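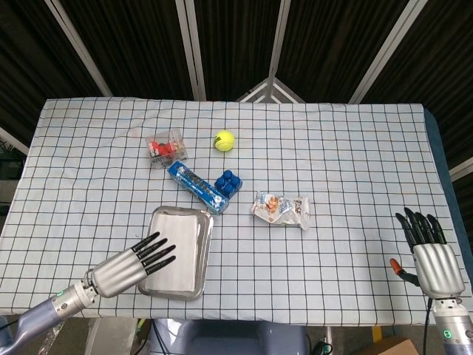
**How many demonstrations does a new tabletop task need?**

With the Wunell kit and its default training recipe, plan on 35 demonstrations per task. Tasks that use both hands at once may need more.

# Wunell Bimanual Learning Kit

The Wunell kit is a hardware and software package for labs that study two-handed manipulation from human demonstration. It is sold by Lindwood and built on the staged imitation method developed in the Gorevgate project. The method splits each task into a reach stage, a contact stage and a placement stage, and trains one policy with a stage label as an extra input. Labs can use the published recipe as it is or replace any part of it.

## What the method does

Standard imitation learning treats every moment of a demonstration the same way. Most of those moments are free motion through the air, so the policy sees few examples of the part that matters, when the fingers meet the object. The Gorevgate recipe samples the contact stage more heavily during training. Stage labels come from motor current and finger position. No hand labeling is required.

At run time the policy predicts its own stage. If the predicted stage goes backward twice in a row, the arm returns to its last safe pose and tries again.

## Reported result

The recipe was tested on a mixed-object clearing task, with rigid, soft and thin-film items on a cloth-covered table. The test set was 800 trials, split evenly between the staged policy and a baseline trained on the same demonstrations.

- Failed grasps fell by 21 percent compared with the baseline.
- Most of the gain came from wrappers and other thin packaging.
- Round objects showed no clear change. Balls still roll when the first finger lands off center.
- Transparent containers were the weakest category for both policies.

Results depend on lighting, camera placement and operator skill. Labs should run their own baseline before comparing numbers.

## In the package

- Two arms with wrist modules and four-finger-plus-thumb hands
- Head camera and mount
- Operator gloves, one pair, medium (small and large on request)
- Sarpong recording software, one site license
- Training code and the baseline policy
- Printed grid cloth for object placement
- Cable set and emergency stop

The compute workstation and table are not included.

## Setup notes

Fix the cloth at all corners. A cloth that slides during contact will spoil the placement data. Keep trays and boxes within reach of both hands, and vary their position between demonstrations. We suggest 14 starting layouts per task, repeated in mixed order.

Run the hand calibration after every power cycle. It must be repeated if a hand is removed from its wrist.

## Known limits

The current release supports fixed-base use only. Liquids, sharp tools and powered appliances have not been tested. Recordings made with software older than the June release must be converted before training, and the converter drops motor current from the oldest files. Those files can be used for the baseline policy but not for the staged one.

## Ordering

Kits are built to order. Spare fingertips, gloves and grid cloths are sold separately. To request a quote, send Lindwood your lab's mounting dimensions, supply voltage and preferred glove sizes.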